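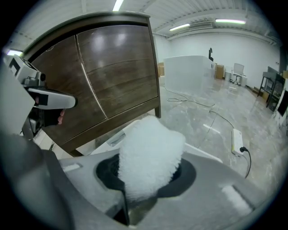

## Session 7: Learning cloth handling from hand-held grippers

These notes go with the second half of the unit on imitation learning. Read them before the lab, and bring a copy, as we will fill in the table at the end together.

### 1. The problem

We want a two-armed robot to handle towels and other soft things in a bathroom or kitchen. Rigid objects are fairly well understood: a mug has one shape, and once you know where it is you can plan a grasp. A towel has no fixed shape. It folds over itself and hides its own corners, and a small pull at one end moves the other end in ways that are hard to model.

So we do not model it. We record people handling cloth and train a policy that maps camera views to gripper motion. The older way to record is to have a person drive the robot remotely. That works, but it is slow, and it ties every demonstration to the place where the robot stands. In the method used here, the person holds the grippers directly and no robot is needed until test time.

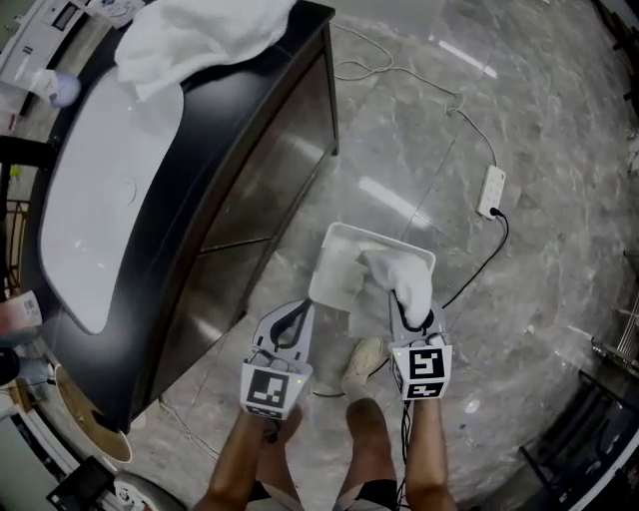

*Forar Group, Manipulation and Learning Section*

### 2. What gets recorded

Each demonstration has three parts:

- video from the camera on each gripper
- the position and orientation of each gripper over time
- how far the jaws are open

The square black-and-white patterns on the marker cubes help with the second item. Each face carries its own pattern, so a camera that sees one face clearly can work out which way the cube is turned. When the cube is hidden, by cloth or by the other hand, the position has to be filled in from what came before and after. Short gaps are fine. Long gaps are thrown out.

Note that the two grippers must share one coordinate frame. If each hand is tracked well but the distance between the hands is wrong, the policy learns to pull too hard or let the cloth sag. This was the most common fault in the early Bristemau set, and it does not show up when you look at one hand at a time.

### 3. The dataset for this unit

The set we use is called Fladanholm. It has 239 demonstrations of short cloth tasks done low down, at floor and tray height. Of these, 58 are held back for testing and must not be used for training or for picking settings. Please check your loader twice. Last year one group tuned on the test part and had to redo the whole lab.

The rooms were left as they were during recording. People walk through the background, lights are on overhead, and the floors shine. We want the policy to cope with all of that, and a clean backdrop would teach it nothing on the point.
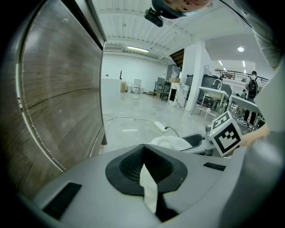
Fig. 3. View from one gripper, with the second gripper and its marker cube at middle right.

The view from the gripper is wide and strongly bent toward the edges. Do not straighten it before training. Straightening throws away the outer part of the picture, and the outer part is often where the other hand is – for two-handed work you need that.

### 4. Training

The policy takes the latest views from both grippers and predicts a short run of future motions. Only the first part of that run is carried out, then it looks again. Predicting a run gives smoother motion than predicting one step. If the run is too long, the robot keeps following an old plan after the cloth has slipped.

Motions are stored relative to the gripper's current position. This is what lets a demonstration made kneeling on a floor be used on an arm bolted to a bench.

We train with 3 random seeds and report all of them. Do not report only the best.

### 5. Known result

The Nedeljković ablation, which you will repeat, removes one input at a time. Taking away the distance between the hands hurts most on tasks where both hands hold the same cloth. Taking away one camera hurts less than people expect on simple lifts, and a lot on folding.

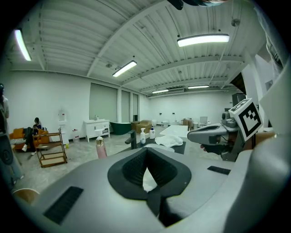
Doina Softić has objected that the ablation is not quite fair, because the version without hand distance can still guess it whenever one gripper shows up in the other's view. She would cover that region of the video and train again. I think she is right, and it is now the optional part of the lab.

### 6. For the lab

1. Load the training part and play back three demonstrations.
2. Mark every stretch where a marker cube is hidden in both views.
3. Train the full policy and the version without hand distance.
4. Fill in the table with one row per seed.
5. Optional: repeat step 3 with the other gripper masked out.

Write down failures in words as well as numbers. "Dropped left corner while lifting" is useful, "failed" is not. Hand in the table and the notes by Dec 7, 2025, through the course page.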